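The Weight Tape

By Hsin-yi Pan
December

The grain scale at Ditberg read heavy by three ounces, and Radoslava Šindelář corrected for it in pencil. The correction went in the left margin of the feed log. The log hung from a nail inside the tack room door, where the girls in the afternoon program could reach it.

Pradum was the bay gelding in the end stall. He had come off a trailer in the fall with his hip bones showing and a halter that had rubbed the hair from his nose. The vet scored his body condition at three on the nine-point scale and wrote down a refeeding schedule: alfalfa in small amounts, every four hours, no grain until further notice. Radoslava copied the schedule onto an index card and taped it over the old one, which had belonged to a mare named Hollis. Hollis had moved up to regular hay and a riding class.

The girl assigned to Pradum was called Zarik by everyone at the barn. It was her last name. Her intake form had a line for preferred name and she had printed it there in capitals. Under "experience with horses" she had drawn a dash.

Her tasks were listed on the whiteboard. Weigh the hay. Record the hay. Check the water bucket and record the level. Run the weight tape and record the number. There was no riding on the list and she did not ask about it.

The tape went around the barrel just behind the withers and the elbow, snug but not tight, and was read after the horse breathed out. On her first try Zarik read it as he breathed in. On her second the tape was twisted under his belly. Radoslava stood at the stall door with her hands in her jacket and said, "Again."

"It's the same number."

"Then it will be the same number again."

It was nine pounds lower. Zarik crossed out the first entry with a single line, as she had been shown, and put her initials next to it.

By the fourth week the entries went up at a steady slope. Radoslava plotted them on graph paper, since the office computer was slow to start in cold weather. The office was the old milk room. It held a desk, a space heater with a bent grille, and a file cabinet whose second drawer opened only if the first was shut. In the first drawer was a letter from the landlord. The well pump was failing. Replacement was the tenant's responsibility under the lease, and the quote attached was for 2,000 dollars, labor included.

She had read it twice. She put the graph in the same drawer, on top.

The pump quit at 15 minutes past four, during evening feed. The hydrant by the end stall coughed air and then gave nothing. Radoslava shut off the breaker, waited, and reset it. The pressure gauge stayed at zero. She drained the line to keep it from freezing and wrote the time in the log.

"How much does he drink?" Zarik said.

"You have the log."

Zarik turned back through the pages and did the sum on her wrist with a marker. Then she did it for the other stalls. She read out the total and Radoslava checked it against her own. They agreed to within a gallon.

The neighbor to the north had a hydrant and a frost-free line. It was nearly a quarter mile by the road and less across the pasture, but the pasture was ruts. They took the truck. They filled feed drums lined with clean bags, tied the necks, and drove back in first gear with the hazard lights on. Zarik rode in the bed with an arm over each drum. It took four trips. On the last one it began to sleet, and neither of them mentioned it.

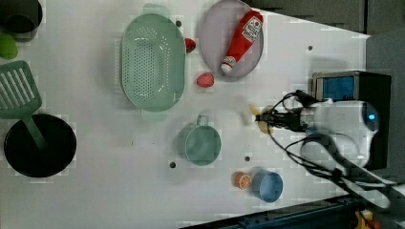

Green colander, plate and red ketchup bottle on a white tabletop.

Pradum drank for a long time. Zarik counted his swallows by watching the underside of his neck, gave up, and measured the bucket with the stick.

"Down five inches," she said.

"Write it."

She wrote it. She ran the tape, waited for him to breathe out, and read the number aloud. Then she slackened the tape, set it again, and read it a second time without being told.

Radoslava went into the milk room and turned on the heater. She opened the first drawer, took out the graph, and added a point to the end of the line. The quote was underneath. She dialed the number at the top of it and asked the man who answered whether he would take payments. He said it depended on how many. She looked out through the door. The girl was rolling up the tape, starting from the metal end, so that the zero would be on the inside.

"Tell me what you usually do," Radoslava said, and found a pencil.

Recent Fiction
Gate Codes
The Farrier's Invoice
Second Cutting
A Loan of Saddles
Lead Rope, Left Side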